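Shared workshop builds two-finger gripper for shelf work

March 4, 2024

Members of the Devlow workshop are building a parallel gripper and wrist camera to handle trays and bottled drinks on retail shelving. The build, named Simby, has taken 70 evenings since August. Jaw travel is set at 93 mm.

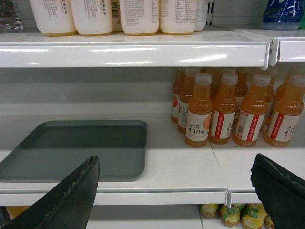
Obed Akolgo said the travel was generous for bottles but tight for anything boxed, and that he would give up some closing force to get more of it. The present servo draws 6 volts. A geared replacement is on order.

Finger wear is the other open matter. The black surface has scuffed along the inner edges, exposing lighter material, and the group is comparing two coatings before it cuts a new pair.

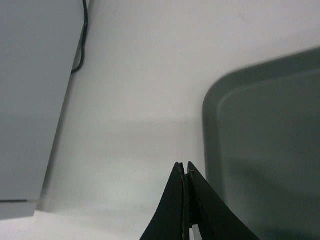 Fingers almost closed, between the grey panel and the tray.

Tray handling is being worked on separately. The control code stores 9 approach angles for the raised rim, chosen by hand at present.

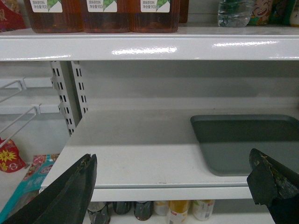
Tray on the middle shelf, with tea drinks above.

Drawings for the finger mounts will be posted once the new servo is fitted.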